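Bekix Home Folding Service: Frequently Asked Questions, Answered by Somebody Who Doesn't Sell It

I run a small page about household robots, and since March most of my mail has been about the Bekix folding service. The company has its own FAQ. Mine is shorter on adjectives.

What is it?

A rented two-armed unit on a wheeled base, plus a subscription. You record yourself handling your own clothes with a head-worn camera, upload the clips, and Bekix tunes the unit to your laundry before delivery. The hardware is made by Rarska. Bekix does the software and the billing.

What does it cost?

The unit is $2,967 for the first year, paid up front. After that it's $89 a month. Delivery is included, but pickup at the end of the rental is extra, and I had to ask twice before anyone would give me that in writing.

Does it fold everything?

No. Towels, T-shirts and pillowcases are on the supported list. Fitted sheets aren't, and neither is anything the company calls "specialty," a word that covers an awful lot of a normal closet. Read the list before you pay. It's at the bottom of the terms, under the part about arbitration.

Why do I have to record my own clothes? Isn't it already trained?

That was my first question too. Wai-kit Liao, who handles customer setup at Bekix, told me the general model "gets you most of the way" and the home clips cover the rest. I asked how far most of the way was and didn't get a number. My reading is that the general model does fine with flat cotton squares and badly with whatever you own that isn't one.

How much recording are we talking about?

The setup guide asks for 4 sessions. Each session is one basket of laundry, handled slowly, on the surface where you normally fold. Plan on an evening apiece. You can do it on a bed or a table, but you're supposed to pick one and stick with it, which tells you something about how well the thing copes with change.

Do dark clothes work?

The guide says yes, "in good light." I'd treat that as a maybe. Black fabric hides its own folds, and it's hard enough for a person to tell a front from a back in a soft pile of it.

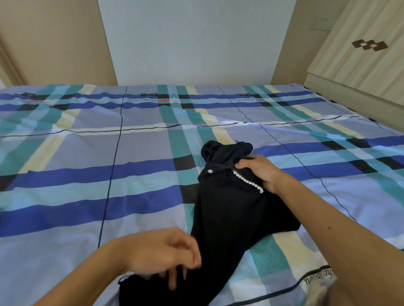 Trim is the other thing I'd ask about before signing. Buttons, beads, loops and anything sewn on the outside can catch on a gripper, and the damage coverage has a line about "decorative elements" that I read as an exit door. Liao says claims get looked at one by one. Fine, but I'd like to know who does the looking.

Can I use patterned bedding under the clothes?

You can. Plain is recommended. The guide puts this in a gray box on page 2 where it's easy to miss, and I suspect plenty of people will record a whole session before they see it. Bekix says those clips still count toward your setup. Ask them to confirm it for yours.

Who sees my videos?

Reviewers at a contractor called Tse check the clips and label them. Faces are supposed to be blurred. Rooms aren't. If there's mail on your dresser, move it. You can ask for your clips to be deleted, but the tuned model built from them stays with Bekix, and there was no opt-out when I checked.

Is it faster than doing it myself?

Not in the demo I watched at the Aldale showroom. One towel took long enough that I had time to read the brochure. The company's answer is that you don't have to be there — you load the basket and go do something else. That's a fair point if it finishes the basket. The one I watched stopped on a pillowcase and waited for help.

Have you talked to anyone who owns one?

One person so far. Wojciech Śliwiński has had his for over 2 months and likes it for towels. He does his shirts by hand again. He also said the base is wider than he expected and now lives in the hallway, so measure your doors.

Can I cancel?

During the first year, no refund. After that, any month, with written notice. The notice has to go by email to an address that isn't on the main contact page. It's in your order confirmation.

Would you rent one?

Not at this price, and not until the supported list gets longer. If you wash a lot of towels, ask for the showroom demo and bring your own basket. They let me bring mine, though they did pick through it first.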